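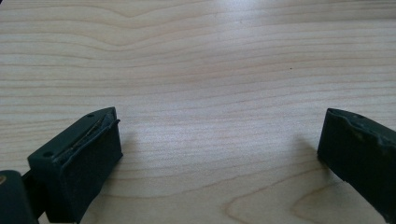 *A pale wooden tabletop. The thin lines are the grain of the wood.*

# What Is a Short Story Collection?

Some books tell one long story from the first page to the last. Others hold many short ones. A book of short stories by the same writer is called a collection. If the stories come from different writers, the book is called an anthology.

## How long is a short story?

There is no fixed rule. Most can be read in one sitting, and a few are only 2 pages long. Because there is so little room, a short story usually has a small number of characters and one main problem. The writer has to get started fast.

## How a collection gets made

Writers often publish their stories one at a time, in magazines. Later, some of them are gathered into a book. *The Lamps of Korkham* is a good one to look at. It has 16 stories and 382 pages, and all of them take place in Korkham, a town by a river. The longest story, "Drurnora," fills 80 pages. A story that long is sometimes called a novella.

Somebody has to choose the order. The first story should make you want to keep reading, and the last one should feel like a good place to stop. The ones in between are often mixed - a sad one, then a funny one, then a strange one.

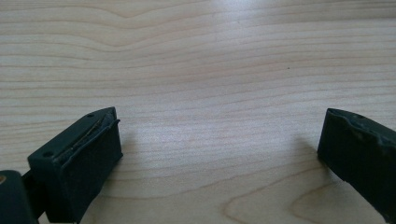
## Where does the title come from?

Many collections are named after one of the stories inside. That is called the title story. Others get a new name that fits the whole book.

## Do I have to read them in order?

Usually you can start anywhere. Check the contents page first, though. In *The Lamps of Korkham*, "Mengal" and "Return to Mengal" share the same characters, so read "Mengal" first.

## Words to know

- **Contents page:** the list at the front that shows each story and its page number.
- **Editor:** a person who helps choose the stories and fix mistakes.
- **Novella:** a story longer than a short story but shorter than a novel.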